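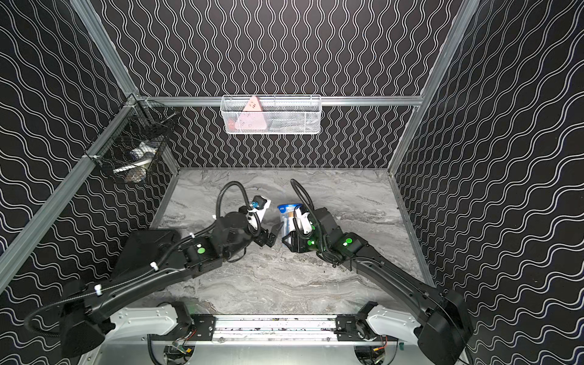
Figure 4. Both arms over the work surface, package held in the right gripper.

Home | Setup | Tasks | Care | Support

Guides > Astix Two-Arm Cell > Section 8: Choosing Household Tasks

8. Choosing household tasks

Read this section before you assign the cell any chore. It covers small-item work such as sorting toiletries, putting packages into baskets and clearing a table. Jareo gets more questions about this than about anything else in the guide, and most of them come down to whether the machine can be left to do the job alone. For most chores the answer is still no. Plan to have a person within reach of the stop button.

8.1 What to expect

Stiff items with flat sides are the easiest. Boxed goods and blister packs usually come up on the first or second try. Soft, clear or shiny items are harder, and anything that rolls is harder again. The arms are slower than a person at every task in this section. In our January bench run at the Vasilakis shop, we logged 1136 picks. Tubes and film-wrapped items made up most of the misses.

8.2 Setting out the items

1. Clear the surface and wipe it down. Check the track for debris.
2. Start with no more than 9 items.
3. Leave a finger's width between items where you can. Close all caps.
4. Keep items inside the reach of both arms.
5. Hang the baskets on the rails and tighten the brackets by hand.
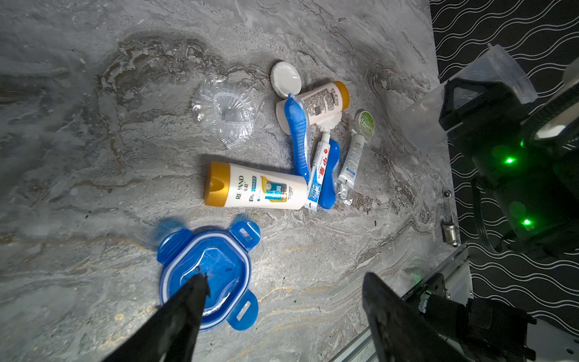
Mixed tables take more planning. A lid lies flat and gives the fingers little to hold, so set the approach height for it separately. Tubes should be gripped across the body, away from the cap. Thin clear plastic crushes easily and the wrist camera may lose its outline against a veined surface.

Note: The Cuvotance task planner treats each item as a separate pick. It does not know that a toothbrush and toothpaste belong together unless you group them in the item list.

8.3 Running the task

1. Confirm that the indicator lights on both arms are green.
2. Load the item list and select Low Force.
3. Run one item at a time until each has been placed twice without a drop.
4. Switch to Full Table and stay with the cell.

CAUTION: Do not reach between the grippers while the arms are powered. Press Stop first, even to right a fallen bottle.

CAUTION: Do not use the cell with open liquids, glass or blades.

8.4 After the run

Empty the baskets, check the cable hoses for kinks and record the misses. Inspect the finger pads every 3000 picks. If an item fails three times in a row, take it off the list and put it away by hand.

Revised Wed 12 March

Contact Support | Copyright Jareo | Back to top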